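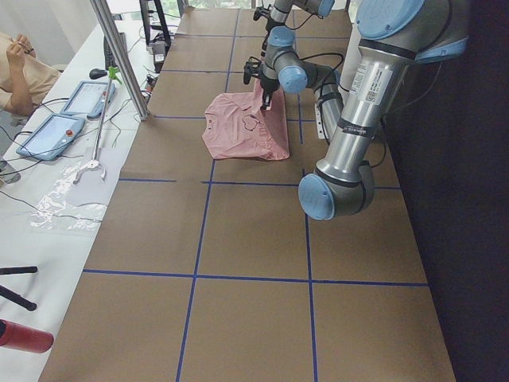 26 October 2022
Kestmont workshop, chart software notebook
Entry by Loan Nghiêm

Work continued on the house tables in Sillo. The full set of 329 birth charts was recalculated with the revised Placidus routine and compared with the printed Koubek tables. Of these, 106 had been entered with local mean time and were treated separately.

Differences in the Ascendant were within tolerance for all charts except 13. Ten of those were traced to longitudes recorded west instead of east. The remaining three are births at high northern latitudes, where the intermediate cusps fall out of order. Fabrice Huet proposes that Sillo should offer Porphyry houses in such cases and print a note to the reader. The proposal is accepted for the trial version only.

The Moon's node is still given as the mean node in the report text and as the true node on the wheel. Colleagues preparing interpretations for Brorari are asked to quote the mean node until this is settled.

Outstanding: correct the ten longitudes; check daylight saving entries for January births in the southern hemisphere; return the second Koubek volume to F.H.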